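Robot Trials Should Report Their Tables
Opinion
14 shares | 3 comments

Published results in robot learning usually rest on one number, the success rate. A policy that completes 33 of 40 attempts is described as better than one that completes 27, and readers are invited to stop there. This practice deserves firmer scrutiny than it now receives.

The difference between those two scores may lie in the method. It may also lie in where the plates were set down. In the Kirkeleck trials of two-arm table tasks, the Brisis group ran the same trained policy on six layouts and found that the layout moved the score more than the choice of training method did. The finding was placed in an appendix – it belonged on the first page.

A success rate without a record of starting positions cannot be checked by another laboratory. Journals and funders should require that every reported score be accompanied by a view of the table from the wrist camera, for each layout used, together with the rule by which objects were placed.

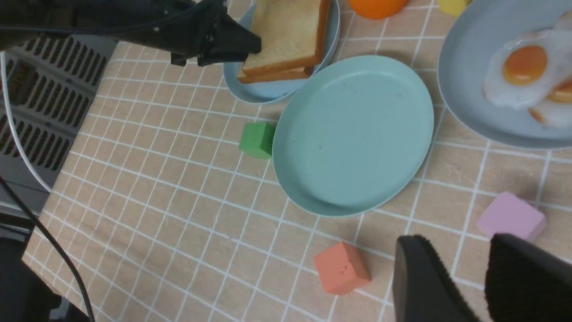

Prado, writing in response to an earlier draft, objected that such a rule would burden small laboratories and that fixed layouts invite teams to train for the test. The second concern is fair. It can be met by drawing layouts at random and publishing the draw afterward. The cost of storing a few pictures is slight, and the Cillirside workshop has asked for them since April.

6 likes | Share | Print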